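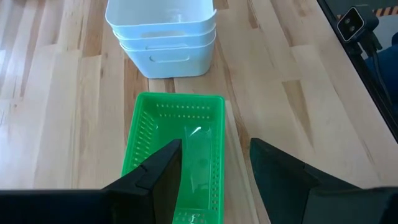 ホーム 研究室紹介 卒業研究 報告書一覧 アクセス

手首カメラ画像を用いた透明物体の把持姿勢推定
卒業研究中間報告
Erasto Rweyemamu
読了時間 5分

1. 目的
透明な樹脂製品は背景の色を透過し、輪郭が弱い光沢線としてしか現れないため、深度センサによる検出が不安定になりやすい。本研究では、緑色の穴あきバスケットに入れた透明物体を対象とし、手首カメラのRGB画像のみから把持点と把持角度を推定する手法を検討した。

2. 実験環境
作業面は木製の天板である。天板上には対象物を入れるバスケットと、重ねた白色の樹脂製収納箱を置いた。収納箱は移載先の候補であると同時に、推定器に対する妨害物体の役割も持つ。グリッパは黒色の二指平行型で、両指の先端は常に手首カメラの視野下部に入る。指の領域は固定マスクで除外せず、入力画像に残した。指先と対象物の相対位置が接近動作の終盤で手がかりになると考えたためである。
制御ソフトウェアには研究室で開発しているKoechを用い、遠隔操作の記録にはNodportを使用した。

3. 手法
遠隔操作により200回の把持動作を記録し、うち25回分を評価用に分離した。分割は画像単位ではなく動作単位で行い、同一動作の連続画像が学習側と評価側に混在しないようにした。
記録から2000枚の画像を抽出した後、ぶれの大きいものを除き、1957枚に把持点と角度を付与した。対象物の輪郭が判別できない画像では、鏡面反射の位置と、バスケットの穴の列が途切れる箇所を補助情報として手作業で付与した。
推定器は畳み込み層による特徴抽出部と、把持点のヒートマップおよび角度を出力する二つの枝から成る。角度は180度の周期性を考慮し、倍角の正弦と余弦で表現した。比較対象として、エッジ検出と直線当てはめによる従来手法(以下、手法A)を実装した。

4. 結果
提案手法の把持点は、評価用動作の大部分で対象物の長辺上に収まった。手法Aはバスケット側壁の穴の列を対象物の輪郭と誤る例が多く、特に対象物が側壁と平行に置かれた場合に顕著であった。
提案手法の失敗は二種類に分かれた。一つは強い反射が対象物の端部に集中し、把持点がその方向へ偏るもの、もう一つは指が対象物を大きく遮蔽し、角度の出力が前後の画像間で反転に近い変化を示すものである。後者は直前の出力との移動平均により軽減したが、接近速度を上げると追従遅れが生じた。

5. 考察と課題
背景が緑色に限られているため、得られた特徴が透明物体一般に有効かどうかは確認できていない。4月までに取得した記録は照明条件もほぼ一定であり、反射位置への依存を切り分けるには不十分である。今後はPlondbridge棟の実験室で照明方向を変えた記録を追加し、白色収納箱の内部に対象物を置く条件でも評価する。角度の時間的な安定化については、移動平均に代えて逐次推定フィルタの導入を予定している。

提出日 6/9/18

お問い合わせ | © Prelby 研究室 | ページの先頭へ戻る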